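Search guides Search
Guides > Grippers > Comparing hand-held pairs

By Dayana Solís | May

How to compare two pairs of hand-held grippers

We had one week to choose between the Batis and Sollon grippers before an order of 2,000 recordings. The method below works for any two pairs with the same mounting plate.

1. Pick one short task. Ours is putting a white lidded container into a wire basket, right hand only, left gripper open and clear.

2. Fix the table to the floor with tape and leave it there until both pairs are done.

3. Run both cables behind your forearms before you start. A cable across the wrist pulls on the grip and spoils the comparison.

4. Close on the container, lift it just off the table and pause before going over the basket rim. If it is going to slip, it usually slips here.
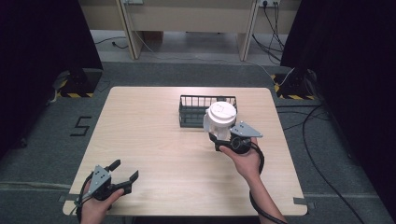
Step 4: container clamped in the right gripper beside the basket, left gripper open.

5. Do 13 runs with one pair, rest, then 13 with the other. Write down drops, regrips and any run where the fingers touch the basket.

6. Swap the order the next day. Tired hands make the second pair look worse. On Wednesday the Sollon pair went second and had 7 regrips; going first, it had two.

Check the finger pads between sets and wipe them with a dry cloth. If you change the pads, start the count over.

We chose Batis for the lighter trigger. The Sollon fingers open wider, so keep them in mind for boxes.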